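Evthorpe Avimden Beverage Dispenser

Item no. 565
Category: Buffet and banqueting / Cold and ambient beverage service

Product description

The Avimden is a countertop dispenser for self-service drinks at breakfast buffets, meeting rooms and canteens. It is a gravity-fed unit with no pump and no electrical connection. The container lifts off the base for filling and cleaning. The base, drip tray and grate are supplied as standard.

The unit is intended for juice, water, iced tea, milk and cold coffee. It is not insulated. Drinks that must be held at a set temperature should be served with the optional ice core or from a unit in the heated Laizer range. Carbonated drinks are not recommended, as pressure in the closed container affects the flow at the tap.

Technical data

Capacity: 8 liters
Filling opening: full diameter of container
Tap: manual, self-closing, removable without tools
Container: clear copolyester, BPA-free
Base: stainless steel, polished
Drip tray: removable, with slotted grate
Feet: four, non-slip
Color options: clear or smoke container
Packing unit: 1 piece
Pallet quantity: 17 pieces

Installation and placement

Place the unit on a level surface that can carry the full weight of the filled container. Leave enough free space at the front for a cup to be set down and removed, and enough height above the lid for the container to be lifted clear. Where several dispensers are placed in a row, the bases can stand next to each other, provided that each tap can be reached from the front. Labels for the contents are ordered separately.

Chrome-finished dispensers show fingerprints and water marks more readily than brushed units. For locations without regular staff attendance, the brushed version (Draltutari finish) is recommended.

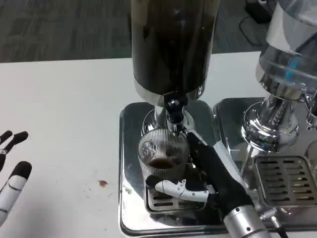 Cleaning and care

Empty the container at the end of each service period. Remove the tap by turning the locking nut counterclockwise. Wash the container by hand in warm water with a mild detergent. The tap, the grate and the drip tray are dishwasher safe. Do not use abrasive pads or chlorine-based cleaners on polished surfaces. Replace the tap seal every 2 months in daily use.

Spare parts and accessories

Tap, complete
Tap seal, set of 2
Ice core with cap
Drip grate
Label holder, clip-on
Replacement lid

Spare parts are held for more than 978 articles in the Evthorpe range, including discontinued models. Quote the item number stamped under the base when ordering.

Contact

Product questions: Przemysław Kurek
Spare parts and returns: Issa Nseir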